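Share 231 Comments 3

Serving small food at a shared table
Speaker notes, Liesbeth Van Rooij
Skokasach community kitchen evening

START

Say hello. Mention the washrooms are past the coat rack. Tea comes after, so hold the long questions until then.

I worked at the Flerkuma tea room for a long time and most of what I know about this comes from clearing up there. Tonight is crackers, dry biscuits, bits of toast, shortbread, that sort of thing. Food you pick up with your fingers. Nothing on soup or cake. Cake is the July talk.

Ask: who hosts a meeting or a book group at home? Let a few people answer. Someone usually brings up crumbs on the carpet. Park it, it comes up under napkins.

DISHES

Two sizes is enough for most tables. A small bowl and a larger flat plate. People own far more than that and get it all out, and then there is no room for anyone's elbows.

Small bowl: broken pieces, small crackers, anything that rolls. The sides hold it in. Fill it halfway. If you fill it to the rim, the top ones go onto the table as soon as a hand goes in.

Plate: flat things that you want people to be able to choose from. Leave space between the pieces. A crowded plate means everyone touches three crackers to get one.

Pattern. I get asked about this. A patterned rim with a plain white middle is the most useful kind of dish for pale food. You can see the food against the white well enough, and the rim shows you where the edge is when you put the dish down beside a white napkin on a white table. All-white on all-white looks nice in a shop and is a nuisance at home. I have knocked more than one plain saucer off a plain table.

Matching: the bowl and the plate look better if they match. They don't need to be from the same maker. Mine at home are Nilo plates and a bowl from a church sale, same blue, near enough.

(Pass around the two saucers from the bag. Get them back.)

TOPPING UP

This is where most of the mess comes from at Flerkuma, and at home too.

Take the bowl away to fill it. Don't pour from the packet over the table. The dust at the bottom of a cracker packet goes everywhere, and you will find it later in the butter.

If you can't leave the table, use tongs, or your fingers if they are clean, and go down low. Tips of the tongs right into the bowl before you let go. Dropping from a height breaks the cracker and the next person gets the halves.

Last pieces. There are always one or two left that people are too polite to take. Move them into the small bowl and take the plate away. A big plate with two crackers on it looks finished, and people stop eating. The same two in a small bowl look like there's some left. I've done this for years and they always go.

Pause for questions here if they look restless. Otherwise carry on.

NAPKINS

Plain white paper is fine. Cloth if you like ironing.

Two positions. One tucked partly under the plate so it can't blow off when somebody opens the door. One flat beside the bowl where a hand lands naturally. I put both out. The tucked one catches what falls off the plate's edge and the loose one gets used.

Don't fold them into shapes. Someone has to undo it with buttery fingers.

Carpet question: napkins do nothing for a carpet. Put the table on the hard floor if you have any, or give each person a side plate. I don't have a better answer than that.

CRUMBS

Leave them until people have gone. Wiping around guests makes them feel watched. My aunt did it and we all sat on our hands.

The exception is crumbs right where somebody is about to put down a book or a phone. Then take one napkin and bring them toward you into your palm, in one go. Don't brush them off the far side. You will only sweep there later.

Where do they end up? Behind the bowl, mostly, on the side away from whoever is eating. People reach, lift, and a bit drops on the way. Look at the patch between the bowl and the far edge when you are cleaning. The front of the table gets wiped three times and the back gets missed.

Dry cloth first, then damp. Damp first turns it to paste. This applies to any pale cracker and doubly to oat ones.

THE BACK OF THE TABLE

Anything with a lid goes to the back. Lidded box, stacked tubs, a spare cup. They are the tall things and people shouldn't be reaching over them.

A glass cup near the middle of the back is all right if it's a heavy one. I wouldn't put a thin glass there if children are coming.

Baskets. I like a lined basket on the left, to one side of the plate, as I'm right-handed and it keeps that side clear. If you are left-handed, swap it. A fabric lining comes out for the wash – check before you buy, some are stitched in. The Sirko ones are stitched in and I'm still annoyed.

Open boxes on the table: keep them to the side and keep food out of them. An open box next to crackers collects bits in its corners, and then it has to be turned upside down over the sink.

(Skip the next bit if we are past the half hour.)

STORING WHAT'S LEFT

Pieces from the bowl don't go back in the packet. They have been handled. Eat them or put them in the compost.

Pieces from the plate, the same.

Untouched packets: fold the top twice, peg it, into a tin. Tins are better than plastic tubs for crackers but I know not everyone has room. A soft cracker will come back with a few minutes in a low oven. Let it cool on a rack before you decide whether it worked.

WASHING UP

Patterned rims: a soft cloth, no scouring side. If the pattern sits on top of the glaze it will go dull over the years. You can feel it with a fingernail. Run your nail over the rim, and if there's an edge, hand wash only.

Stack plates with a paper napkin between them. The unused ones from the table will do.

END

Thank the kitchen for lending the kettle. Remind them the saucers have to come back to me. Sign-up sheet for July is by the door, cake, bring an apron.

Last slide stays up during tea. 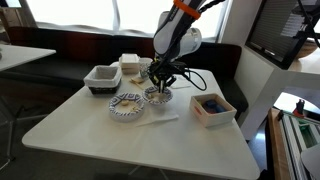 SKOKASACH – Apr 9, 2025

Notes to say over the last slide, if anyone asks:

The bowl and the larger plate have the same blue-and-white rim. Two pieces left on the plate and a few in the bowl, so the plate is the one I'd take away first. Napkin partly under the plate, another beside the bowl, as in the napkins section.

Crumbs toward the back, past the bowl. Point to them. The lidded box is at the rear edge, with the clear cup beside the stacked container.

Basket is on the left, behind the plate, with the white lining at the top and the woven part below. Someone will want to know if the lining comes out. Say what I said about Sirko and tell them to check the stitching.

The open box on the right has no food in it. Good. I'd still slide it a bit further over before people sit down.

If there is time, ask the room what they would clear first and let them argue.

Viewed 1,932 times

Related
Getting tea stains out of a white tablecloth
Which tin for which biscuit
Flerkuma shortbread, the large batch
Speaker notes: setting up chairs in a narrow hall

We use cookies to remember your settings. By staying on this page you agree to their use. Accept Manage settings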